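Sorensen bench safety pack - seven weeks in

We bought the Sorensen pack to tidy up how we run our small arms at Ustlow. It comes as a ring binder of rules, a set of laminated check cards, a roll of floor tape and a pad of sign-off sheets. We have used it every working day since it arrived.

The binder is in three parts: before power-up, during a run, and after a stop. The first part is the best. Each card takes one person a couple of minutes, and the wording is clear enough for new starters. The old Nandska sheets we used before ran to pages and ended up in a drawer.

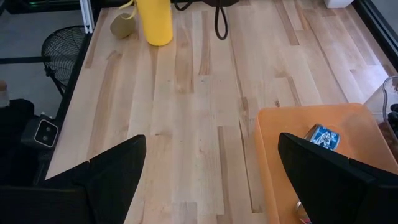
The rules on work area layout are stricter than I expected. Every item within reach of the gripper has to be on the day's list or off the table. Trays and bins are to be set down before their contents, and cords kept clear of the working side. A bench with two cans in an orange bin, a yellow cylinder further back and a loop of black cord lying on the wood gives you plenty to go through with the card. Under Sorensen's wording the cord gets a line of its own on the sheet, and so does any clear container, as these are easy to miss on camera.

Less good is the part on stops. It tells you to log every one but gives no codes, so our three shifts each wrote their own. We have since borrowed the codes from the Soltar guide, which fit well.

The tape is poor. It lifted at the corners after 2 weeks and we replaced it with our own - buy the pack without it if you can. The cards have held up fine and wipe clean.

Four out of five. Refill pads are sold separately.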